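米勒维尔公共活动室使用协调会 会议记录

时间:周四晚七点
地点:活动室东侧小间
出席:Uwe Oltmanns(主持)、Wolfram Rathjen、Nosipho Pillay、Teodor Isaksson
请假:Elfriede Seidel(意见书面提交)
记录:Wolfram Rathjen

一、上次记录
无修改,通过。Rathjen要求补记一点:上次说好三月前把饮料账目对清,至今没有对清。

二、地垫
Oltmanns报告,蓝色拼接泡沫垫的铺设费用为423欧元,含运费。供应商Castow的报价单上写着“免维护”。Rathjen问免维护是什么意思,泡沫垫踩久了接缝要翘,饮料洒了会渗到下面一层,这些由谁来维护。Oltmanns说目前没有翘。Rathjen说目前才铺了两个月。

Pillay认为垫子比原来的硬地面好,坐着、跪着做事都舒服,罐子倒了也不响。饮料罐直接立在垫子上是否稳当,各人看法不同。Isaksson说细高的罐子重心高,垫子又软,应该一律放进绿色托盘。Rathjen表示,托盘就那么大,放几罐还可以,要求所有人都往里放,他看不出怎么执行。 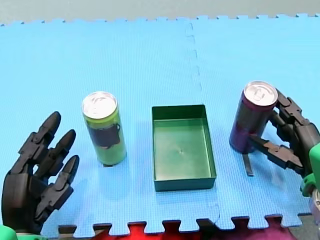 Oltmanns提议先试行:喝的放托盘,托盘放垫子上,离接缝远一点。Rathjen问“远一点”是多远,会上没有得出数字,记录照写“远一点”。

试行到下次会议为止。反对无,弃权一票(Rathjen)。

三、罐子上的胶带
背景:为了区分活动室公用的饮料和个人带来的饮料,Isaksson建议在公用罐身上缠一圈灰色布纹胶带。胶带从Warneo买了一箱,会上传看了样品。

Rathjen提了几条意见。胶带是手撕的,边上毛糙,有线头。缠的位置每罐不一样,有的把罐身的字盖掉一部分,成分和保质期就不好查。空罐回收时胶带要不要先撕,回收点Ferrand那边没有给过书面答复,口头说“应该没问题”。他认为“应该没问题”不能作为依据。

Isaksson答复,胶带便宜,缠起来快,比贴纸牢。贴纸以前试过,冰箱里拿出来一受潮就掉。Rathjen问贴纸掉落的情况有没有人记过,Isaksson说没有记,但大家都见过。

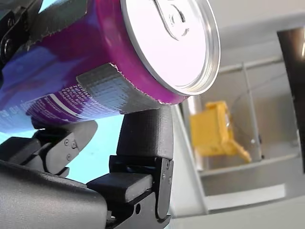 Pillay不同意把这件事说得这么麻烦,她说自己只关心一点,字别盖住,其余怎么缠都行,对成分有忌口的人得看得见。Oltmanns同意这一点可以写成要求。

Seidel的书面意见由主持人代读:她赞成做区分,但怀疑胶带能解决问题。去年对不上的那笔饮料款是1,396欧元,她认为主要是进货单没有留底,与谁拿了谁的罐子关系不大。Rathjen附议,并指出把每罐都缠上胶带,进货单还是没有。

Oltmanns说两件事可以同时做。Rathjen说可以,但请先做进货单。

决定:
1. 新到的公用饮料继续缠胶带,只缠一圈,避开成分和日期。
2. 撕口尽量用剪刀修齐,剪刀放在柜子第二格。
3. Isaksson向Ferrand要一份书面答复,内容为带胶带的空罐是否照收。
4. 进货单自本周起留底,由Pillay保管。 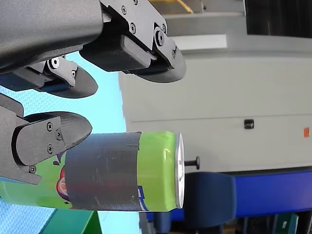 附图:浅绿色罐,中部缠深灰色胶带。

四、下一批饮料
Isaksson提出一次订400罐左右,单价可以低一些。Rathjen反对,理由是柜子放不下,堆在地上又要占垫子的地方,而且低多少至今没有看到报价。Pillay问能不能口味少一点,现在黄绿罐和紫罐各有人喝,别的种类总是剩。Oltmanns认为可以,但要先问过使用活动室的各组。

本项没有表决。Isaksson下次带报价来,分别写明整批和半批的价格。

五、其他
垫子边上的灰色地面容易积灰,扫地的时候请连边一起扫。Pillay问能不能把垫子底下也掀开看一次,Rathjen说他早就想看,愿意下次会前提早半小时来。

Rathjen要求记录在案:对第二项的试行,他持保留态度,届时希望看到实际情况,不接受“大家觉得还行”作为结论。

会议于八点四十分结束。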